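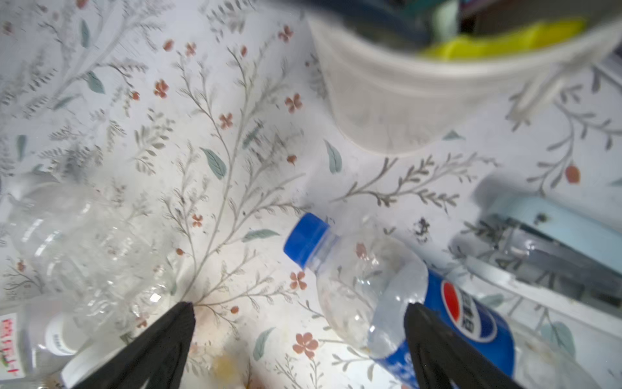
*Attachment 1: water bottle on its side, blue screw cap, floral tablecloth*

**Ticket 2339: photo attachments drop off when a request is forwarded**

Status: open, waiting on reporter
Opened by: Lærke Lund, Kirkegaard front office
Assigned to: Yi-chun Hsueh
Product: Stilano request desk, mail import

**Report**

When I forward a request from the shared inbox to another team, the text goes through but the photos don't. The other team gets a paperclip icon and nothing under it. Started Thursday. If I open the same request in my own view, the photos are still there. Tried Firefox and Edge, same in both.

**Yi-chun, 9:40**

Forwarded a new request with Attachment 1 from my account to the test queue. Arrived with the paperclip and no file. Forwarded a PDF the same way and it arrived fine. Forwarded a PNG screenshot, also fine. So far only JPEGs fail.

**Yi-chun, 10:25**

Checked the import log. The forward job hands each file to the Zamex scanner and waits for an answer. For the PDF the answer comes back in 2 seconds. For the JPEG there is no answer and the job gives up after 12. It then sends the message without the file and writes nothing to the request history, which should be a separate bug.

Lærke, can you tell me whether the missing ones are all JPEGs, and whether any of them came in before Thursday?

**Lærke, 11:05**

All JPEGs, yes. I went back and forwarded an old one from May and it failed too, so it isn't the age of the file. Small ones sometimes get through.

**Steinar Ladefoged, 11:30**

The scanner got a new rule set on Wednesday night. It unpacks image metadata now, and it does this one file at a time. There were 70 files in the queue when I looked. Restarted the service and the queue went to zero, but it was back up to 7 within ten minutes.

**Yi-chun, 13:15**

Raised the timeout on the forward job from 12 seconds to 60. Attachment 1 now goes through on the test queue, three tries out of three. Not calling this a fix, the queue still builds up. Steinar is asking Zamex if the metadata step can be turned off for mail import only.

Split the missing history entry into its own ticket and gave it to Troels Brynjólfsdóttir.

**Next steps**

- Lærke: forward two of the failed requests again and note the time of each
- Steinar: post the reply from Zamex here
- Yi-chun: put the timeout back once the scanner is sorted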